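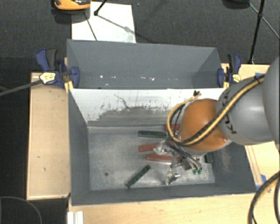 Is the Palaniappan Road swap shop open to people who don't live in the suburb? Anyone can come, wherever you live, and you don't need to bring something to take something.

Search this site
Enter keywords
Go

Print this page | E-mail to a friend

December
By the Brudance Swap Shop

MEDIA RELEASE: Swap shop moves to bigger digs, and opens Thursday nights

Well, we've done it! After 8 months of squeezing past each other in the old Olteck Street shopfront, I'm very happy to tell you that the Brudance Swap Shop is moving to Palaniappan Road, next door to the Jetetti bakery (yes, the one with the finger buns).

I started this thing with 2 trestle tables and a pile of my kids' old jumpers. Last year 1,032 items went home with somebody new – books, saucepans, school shoes, a piano accordion and more jigsaw puzzles than I'd care to sort through again. Our favourite colour of donated mug is still brown, apparently.

The new place has a ramp at the front, a proper kettle and three parking spots round the back. We'll keep our Saturday morning hours and add Thursday evenings from 5 pm to 8 pm, which plenty of shift workers have been asking me for.

We can take clean clothes, kitchen things, toys, garden tools and books. Please hang on to mattresses, car seats and anything with a frayed cord, as we can't pass those along. If you're not sure, ring first or just pop in and ask me!

Opening night is on a Thursday this December, with a sausage sizzle from 5 pm. Reporters and photographers are welcome from 4.30 pm, before it gets busy.

Print this page | E-mail to a friend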